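Referência da ficha: Plunon P2, garra paralela de dois dedos para braços leves. Revisão de agosto.

# Garra paralela Plunon P2

A P2 é uma garra elétrica de dois dedos para recolha de peças soltas em caixas, tabuleiros e contentores rasos. Tem estrutura aberta em placas metálicas aparafusadas, dedos estreitos substituíveis e acionamento por motor único com fuso. É fornecida com controlador separado, que se monta fora do braço.

Esta página reúne as características, as versões disponíveis, as indicações de montagem e os resultados do ensaio comparativo que fizemos entre a P2, a garra adaptativa Titcombe T3 e a ventosa Govindasamy G1.

## Características principais

| Característica | P2 standard | P2 curso longo |
|---|---|---|
| Curso total dos dedos | 48 mm | 96 mm |
| Massa sem dedos | 620 g | 710 g |
| Força de fecho regulável | 11 a 60 N | 11 a 45 N |
| Alimentação | 24 V CC | 24 V CC |
| Largura do dedo na ponta | 13 mm | 13 mm |
| Comunicação | Modbus RTU, E/S digitais | Modbus RTU, E/S digitais |
| Deteção de objeto | por corrente do motor | por corrente do motor |

A força indicada é medida na ponta dos dedos curtos. Com dedos compridos a força disponível baixa e deve ser medida na instalação final.

## Conteúdo da embalagem

- Corpo da garra P2
- Um par de dedos curtos, sem revestimento
- Controlador Plunon C1
- Cabo de ligação garra–controlador, 5 m
- Parafusos de fixação M6 e pino de centragem
- Folha de calibração individual

Os dedos compridos, as almofadas de silicone e as flanges de adaptação vendem-se à parte. Ao encomendar a flange, indique o modelo exato do braço, porque há diferenças no círculo de furos dentro da mesma marca.

## Montagem

1. Desligue o braço e coloque-o numa posição em que a flange fique acessível.
2. Limpe a face da flange e monte o adaptador com o pino de centragem.
3. Aperte os parafusos em cruz, a 9 Nm.
4. Passe o cabo pelo exterior do braço, deixando folga em cada junta.
5. Ligue o controlador e faça o ciclo de referência com os dedos livres.
6. Introduza a massa e o centro de gravidade da garra no controlador do robô.

A passagem do cabo é o ponto que mais pedidos de assistência gera. Com pouca folga, o conector sofre tração quando o último eixo roda. Com folga a mais, o cabo entra na zona de trabalho e pode tocar na parede do contentor. Recomendamos percorrer manualmente as posições extremas antes de fixar as abraçadeiras definitivas.

O ciclo de referência abre e fecha os dedos por completo. Se houver alguma coisa entre eles, o zero fica errado e a deteção de objeto deixa de ser fiável. Nesse caso basta repetir o ciclo.

## Ensaio comparativo

O ensaio foi preparado por Lorenz Hauser, da nossa área de aplicações, com a colaboração de Dinesh Iyengar, da integradora Prilness. O objetivo era saber qual dos três modelos se aguenta melhor num contentor com objetos domésticos misturados, sem gabarito nem posição conhecida.

As três ferramentas trabalharam com o mesmo braço, a mesma câmara fixa e o mesmo planeador de movimentos. Cada uma fez 48 tentativas por tipo de objeto. Considerou-se válida a recolha em que o objeto foi levantado e mantido durante 15 segundos sem escorregar.

| Tipo de objeto | Plunon P2 | Titcombe T3 | Govindasamy G1 |
|---|---|---|---|
| Peluche | 45 | 46 | 11 |
| Taça rasa de plástico | 37 | 35 | 44 |
| Copo deitado | 42 | 44 | 29 |
| Figura pequena de plástico | 41 | 30 | 15 |
| Escova de cabelo | 43 | 40 | 13 |

Valores em recolhas válidas, por cada 48 tentativas.

### Leitura dos resultados

A P2 teve o melhor resultado nas figuras pequenas e nas escovas. Os dedos estreitos entram entre o objeto e os vizinhos com menos contacto lateral. Na T3, os dedos articulados precisam de mais espaço para envolver a peça, e várias tentativas foram interrompidas pelo planeador por falta de uma trajetória livre.

Na taça rasa a ventosa foi superior. A P2 só consegue pegar pela borda, e uma taça encostada à parede deixa poucas orientações possíveis. Quem trabalha sobretudo com peças largas, lisas e pouco profundas deve escolher a G1.

Nos peluches, a diferença entre a P2 e a T3 é pequena e não a consideramos relevante. A G1 perde vácuo no tecido. Existe uma ventosa de espuma para este tipo de superfície, que não foi ensaiada.

A deteção por corrente funcionou bem com objetos rígidos. Com peluches, deu 13 falsas indicações de garra vazia ao longo do ensaio, quase todas com a força no mínimo. Subir o limiar de força resolveu a maior parte dos casos. Para materiais muito macios aconselhamos confirmar a recolha com a câmara.

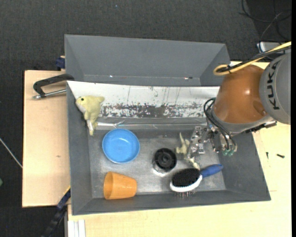

**A P2 consegue recolher objetos encostados à parede do contentor?**

Depende da inclinação da parede e da altura do objeto. Com paredes inclinadas, a pega faz-se com os dedos curtos e a garra alinhada com a parede, desde que haja pelo menos 13 mm livres para a entrada de um dedo. Com paredes verticais e objetos altos, recomendamos os dedos compridos e uma aproximação a velocidade reduzida.

## Limitações

A P2 não tem proteção contra líquidos. A estrutura aberta facilita a limpeza e a troca de peças, mas deixa o fuso exposto a poeiras e fibras. Em trabalho contínuo com têxteis, inspecione o fuso a cada 15 dias e retire os fios acumulados com uma pinça. Não use ar comprimido, que empurra as fibras para o rolamento.

Não é adequada para:

- peças acima de 1,8 kg com dedos curtos, ou 1,1 kg com dedos compridos;
- contacto direto com alimentos;
- ambientes com aparas metálicas em suspensão;
- operação colaborativa sem avaliação de risco da célula completa.

## Compatibilidade do controlador

O C1 aceita comandos por Modbus RTU ou por quatro entradas digitais. No modo digital ficam disponíveis quatro posições gravadas, duas forças e o sinal de objeto presente. A leitura contínua da posição só existe em Modbus.

As versões de firmware anteriores à 2.11 não guardam a força após corte de alimentação. A atualização faz-se por USB e demora poucos minutos. As posições gravadas mantêm-se.

## Peças e referências

| Referência | Descrição |
|---|---|
| P2-48 | Garra standard |
| P2-96 | Garra de curso longo |
| P2-DC | Par de dedos curtos |
| P2-DL | Par de dedos compridos |
| P2-AS | Almofadas de silicone, quatro unidades |
| P2-FL | Flange de adaptação (indicar modelo do braço) |
| C1-24 | Controlador de substituição |
| C1-K5 | Cabo garra–controlador, 5 m |
| C1-K10 | Cabo garra–controlador, 10 m |

As almofadas de silicone são peças de desgaste e não estão cobertas pela garantia. A garantia do corpo e do controlador é de dois anos a partir da data de entrega.

## Empréstimo para ensaio

Emprestamos a P2 standard por 15 dias a empresas e laboratórios, com controlador, dedos curtos e compridos e uma flange. O pedido deve indicar o braço utilizado, o tipo de objeto e a massa máxima prevista. O transporte de devolução fica a cargo de quem pede. A versão de curso longo só está disponível para empréstimo mediante confirmação de stock.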